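Filed under: Get Involved / Paid Studies & Short Gigs

Wanted: people to help us write (and break) our rules for working next to a robot arm

Hi! I'm Florencio Aguirre, and I look after working practice at Mura, a small shop in Stemudham that sets up tabletop robot arms for other small shops. I need a group of people to come in and try out our house rules before we hand them to anybody else. You'll be paid, you'll be fed if you come in the evening, and you don't need to know the first thing about robots. If you've never been in a room with one, I want you even more.

So what are these rules? It's a booklet called the Cultar Notes, and it covers the plain stuff: where your hands can be while the arm is moving, who gets to hold the stop button, what you say out loud before you reach in, how a table should be laid out before anyone hits start. Chiến Ninh and I wrote the first version over one very long winter. It came to 90 rules. We were proud of that for maybe a week, and then we watched a new hire try to use it and flip back and forth through the pages with a look I won't forget. We've been cutting and rewording ever since, and I think we've now reached the point where the two of us are useless as readers. We know what every sentence is supposed to mean, so we can't see the ones that don't say it.

That's where you come in. A session runs 80 minutes. You'll get a short safety talk from Chiến, then the booklet, then a table and an arm and a few small jobs: picking up blocks, putting them down where the sheet says, swapping one thing for another, pausing the arm and starting it again. You follow the rules as written. When a rule is confusing, or slows you down for no reason you can see, or tells you to do something that feels plain wrong, you stop and say so, and I write it down. We don't grade you and there's no way to do badly at it.

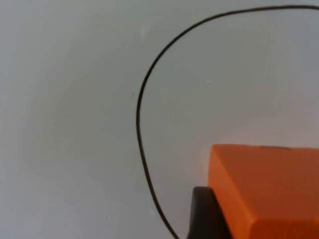 Cables are the part I'd most like fresh eyes on. Rule 14 says "keep all cables clear of the work area," which sounds fine until you ask two people to do it. One will want every cable off the table completely. The other will leave a hand's width and call it clear, and I can't really argue, seeing as we never said how far clear is. Same with "secure." Taped down? Clipped? Tucked behind something? Chiến wants a hard distance in the booklet. I'd like a rule that a tired person can check with a glance at the end of a shift. We've gone back and forth on this for months and I'd love for somebody to come in and settle it – or hate both versions and give us a third.

The other section that needs work is the one on reaching in. Right now you're supposed to pause the arm, say "hands in," wait for your partner to say it back, and only then reach. People skip the last bit constantly (me too, I've caught myself). I want to know if the wording is the trouble or if the rule is asking for too much.

Who can sign up: anyone 18 or older who can read everyday English and is okay sitting or standing at a table for the length of a session. The tables go up and down, the building has a ramp and an elevator, and we have left-handed setups. If you use a hearing aid, a wheelchair or anything else you think we should plan for, tell me when you write and we'll work it out before you come. Warehouse folks, line cooks, nurses, shop teachers, I'm looking at you in particular, because you already live with rules somebody else wrote. But really, anyone.

A few practical things. Closed shoes, please, and sleeves that can be rolled up. Long hair gets tied back and lanyards come off. You can quit at any point, for any reason, and still get the full payment. We'll ask to keep written notes of what you say, without your name on them, and you can read those notes before you leave.

Sessions run through October, mornings from 9 and evenings from 6. We're on the ground floor of the Angelovski building, 759 Canal Street, side entrance, and the buzzer marked 2079 is ours. Street parking is easier in the evening. The bus stops right across from the door.

To join, send a few lines to the Mura front desk with "Cultar Notes" at the top. Tell me what you do all day, which times suit you, and one rule from any job you've had that drove you up the wall. That last one isn't a test, I just collect them – and a couple have already made it into the booklet as things to avoid. I answer everybody myself, usually within two days. If your first session goes well and you'd like to come back for the revised version, there's a second round with the same pay, and I'll ask you about it before you head out.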